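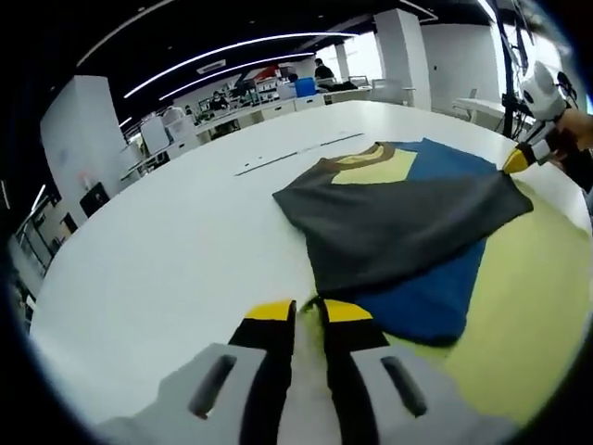
Grevier: plegado de prendas sobre mesa

Ficha del conjunto de datos, versión 5

Resumen

Grevier reúne grabaciones de plegado de ropa sobre una mesa blanca. Cada episodio corresponde a una sola prenda y recoge la secuencia desde que se extiende hasta que queda depositada en la pila. El conjunto contiene 790 episodios. La unidad de anotación es el pliegue, definido como el desplazamiento de una parte de la prenda sobre otra hasta que se suelta la tela.

La ficha describe las prendas, el vocabulario de plegado y la estructura de los archivos. Los criterios de anotación completos están en docs/anotacion.txt.

Prendas

Las categorías son seis: camiseta, sudadera, camisa, pantalón, toalla y paño. La categoría se asigna por la forma de la pieza extendida, sin tener en cuenta el tejido. Un polo se registra como camisa. Una camiseta de manga larga se registra como camiseta, con el campo manga en "larga".

Las prendas con paneles de distinto color llevan el valor "bloques" en el campo patron. En ellas el color no permite separar el derecho del revés ni el delantero de la espalda, y un borde de color puede confundirse con el borde de un pliegue. Para estas piezas se anotan los colores visibles en el fotograma de inicio del pliegue, de mayor a menor superficie. Un gris carbón con zonas azul oscuro y un cuello marrón oliva se escribe así:

patron: bloques
colores: gris_carbon, azul_oscuro, marron_oliva

Los colores que solo aparecen al levantar una capa se añaden en colores_ocultos.

Si hay otra tela extendida debajo de la prenda o junto a ella, se indica en tela_adicional con su color. Esa tela no cuenta como capa de la prenda y no recibe anotación de pliegue propia. El caso más delicado es el de telas claras sobre mesa blanca, donde el contorno debe marcarse a mano.

Tipos de pliegue

mitad_vertical: el eje recorre la prenda de cuello a bajo.
mitad_horizontal: el eje la cruza de lado a lado.
tercio: una banda lateral se lleva hacia el centro.
diagonal: el eje es oblicuo respecto al cuello y al bajo.
manga: solo se mueve la manga.
correccion: se deshace o se recoloca un pliegue anterior.

El tipo diagonal no forma parte de ninguna de las secuencias de referencia. Se conserva como estado intermedio y no invalida el episodio. Si después se recoloca la tela, el movimiento siguiente se anota como correccion.

Estructura

episodios/ contiene una carpeta por episodio
prendas.csv contiene una fila por prenda física
pliegues.csv contiene una fila por pliegue
particiones/ contiene las listas de entrenamiento, validación y prueba

Campos de pliegues.csv

id_episodio: cadena.
id_prenda: cadena, clave hacia prendas.csv.
orden: entero, empieza en 1.
tipo: uno de los valores de la sección anterior.
inicio, fin: número de fotograma.
puntos_agarre: bajo, cuello, hombro, puño, esquina, borde_lateral. Admite varios valores.
capas: número de capas en la zona de agarre; vacío si no puede determinarse.
cuello_visible: sí, no, parcial.

Las particiones se hacen por prenda física. Ninguna prenda de la lista de prueba aparece en entrenamiento.

Anotación

La primera pasada la hizo Bronisława Witkowska y la revisión, Wing-yan Yau. Los desacuerdos sobre el tipo de pliegue los resolvió Bogumił Adamczyk. Cuando la diferencia en inicio o fin era de hasta 8 fotogramas se tomó el valor de la revisión; por encima de ese margen se volvió a ver el episodio.

Limitaciones conocidas

El campo capas es poco fiable en prendas oscuras: casi 6 de cada 100 filas lo tienen vacío.
La categoría toalla está sobrerrepresentada en validación.
No hay prendas infantiles ni ropa con cremallera completa.
La lente curva los bordes de la mesa. Las coordenadas de contorno se entregan sin corregir.
El valor parcial de cuello_visible se aplicó con criterios distintos antes de la versión 3.

Cambios respecto a la versión 4

Se añade tela_adicional.
El antiguo valor "multicolor" se divide en "bloques" y "estampado".
Se corrigen los identificadores duplicados en prendas.csv.
Se retira el tipo "otro", cuyas filas se han reasignado.

Contacto

Mantenimiento: Ho-yin Au. Los errores de anotación deben comunicarse con id_episodio y orden. La próxima revisión está prevista para mayo.

Última modificación de esta ficha: 31 de enero de 2022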